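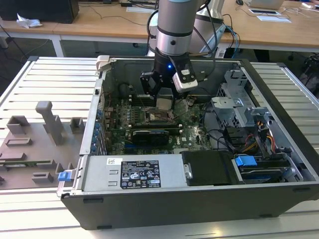
October, morning session
Entered by: Cell maintenance, Shevchuk workshop

Filed under: Cell upkeep / Disassembly bench

Purpose of entry: to record the re-seating of the gripper and the check of the wrist camera on the Vodinent cell, following the drift reported at the end of the previous session. The tower remained in its usual position on the slatted bench, on its side, with the side panel taken off and laid to the left.

1. Gripper. The mounting screws were found slightly loose on the wrist side. They were removed, cleaned and refitted in the order given in the Elosen work sheet. The fingers were then closed and opened 60 times at low speed. No further movement was felt at the joint. The finger pads show wear but remain within the limit and have been left in place.

2. Cables. The loop from the wrist was catching when the last joint turned past its middle position. It has been re-tied with more slack. Colleagues are asked not to shorten it again without a note in this book.

3. Camera. The bracket was checked for play and the lens wiped. The view was then compared with the stored reference, with the arm held above the processor socket. The offset in the work sheet (18) no longer agreed with what was measured and has been changed to 23. The old value is kept in the settings file under job 3656.
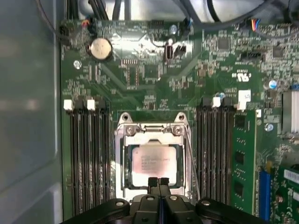

Wrist camera view, fingers at the lower edge of the processor. Note the glare above the socket.

The glare remains a difficulty. The socket frame and its two upright tabs can be made out well enough for alignment, but the lettering on the processor cannot be read. The part number will have to be entered by hand until the lamp has been moved – a request has been sent to Clalurico for a longer lamp arm.

Outstanding: approach height over the memory slots still to be confirmed. The speed limit stays on until that is done.

Related entries
Vodinent cell: replacement of finger pads
Elosen work sheet, changes to section 2
Lamp positions on the disassembly bench
Clalurico parts requests, open items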